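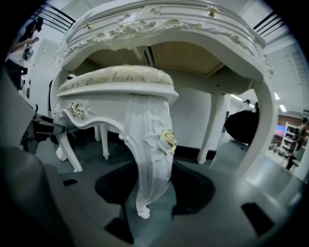 March, afternoon – hand-held gripper, dressing table and stool

Second block at the Dalsgaard showroom. Task is the drawer pull: come in low past the stool, rise to the apron, close on a gold knob, open the drawer a hand's width, push it shut.

96 demos recorded, 39 thrown out. Most of the rejects are lost tracking. The glossy white paint gives the tracker very little to hold on to, and it gets worse when the lens is under the tabletop. Approaching from the left of the stool was better than going straight over the seat.

Knobs are small. Fingers slip if they close at an angle, so square up first and pause a beat before pulling. The pause shows up in replay as a dead spot but Flotano trims it.

Keep off the carving on the stool legs. Touched a rose once on the way out – no mark, demo discarded.

Settings: exposure locked, finger width reset before every take. Calibration redone after lunch, error down from the morning.

To do
– upload to Sodley tonight, check timestamps against the Disau log
– try matte tape on the gripper fingers
– repeat with the stool pushed further to the left
– 183 good demos in total with the first block, target is 700. At this rate we need more sessions than booked. Ask for mornings.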